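The Plate Move Is the Wrong Demo

Elvia Cisneros

Every vendor of laboratory automation now sells a simulator alongside the hardware, and most of them open with the same task: pick up a microplate, carry it a short way, put it down. Praldale's Drikix package is the latest. I have had it on trial since May, and I think it is a decent product being sold on the weakest evidence its makers could have chosen.

The package is simple to set out. There is a library of bench layouts, a set of arm models, a gripper editor and a task builder. The task builder lets you mark a start and a target on the bench, set tolerances, and run the move as many times as the licence allows. Ours allows 4000 runs a month. A single seat costs 59 pounds a week, billed quarterly, with support by email only.

Much of it works well. Importing our own deck took a morning. Collision checks are quick, and the log gives joint positions, grip width and final offset in a plain file that any spreadsheet will open. I would have liked timestamps in the same file – they are written to a second one, and the two have to be joined by hand.

My complaint concerns the plate move itself. It is the first item in the tutorial, the first item in the sales slides, and the basis for the success rate in the brochure. The plate is rigid, its size is known in advance, and the target is a square on a flat surface.

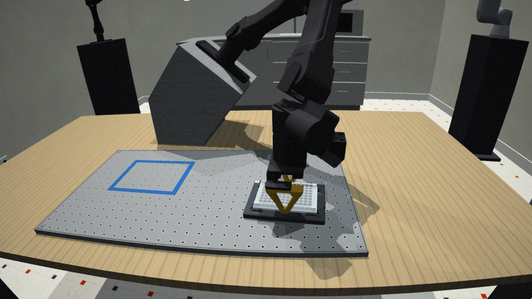
Plate transfer task in simulation: gripper closed on the plate, target marked by the blue outline.

A task like this tests two things, reach and placement. Both matter, and a lab that cannot manage them should not be buying an arm. They are also the parts of the job that give us the least trouble. Our failures on the real bench come from lids that stick, seals that curl at one corner, plates that have been seated badly by whoever loaded them, and liquid that moves when the arm brakes. The standard Drikix task has none of these. Lids can be added through the editor, but they lift off cleanly each time, and liquid is treated as fixed mass.

Petero, the rival package we tried last year, is slower and its interface is poor. It does let the user define a sticking force for lids and a seating error for the tray. With both switched on, our pick routine failed on 11 of the first 12 runs. That was an unpleasant afternoon and the most useful result either product has given us, as the same fault was present in the routine we had been about to install.

Praldale's reply, when I raised this, was that users can script such faults for themselves. That is true, and we did so in the end. It took a week of an engineer's time. A small lab without an engineer will run the tutorial, see a high figure, and take it as a forecast.

I would ask for two changes. The first is a fault library, supplied with the base licence and switched on by default. The second is a brochure figure that states its conditions: which plate, which tray, lidded or not, full or empty, and how far off the mark a plate may land before the run counts as failed.

We will probably renew for one more quarter. The Ocampo deck goes in after that, and its layout is awkward enough that collision checking alone should cover the fee. I would not use the package to decide whether to buy an arm.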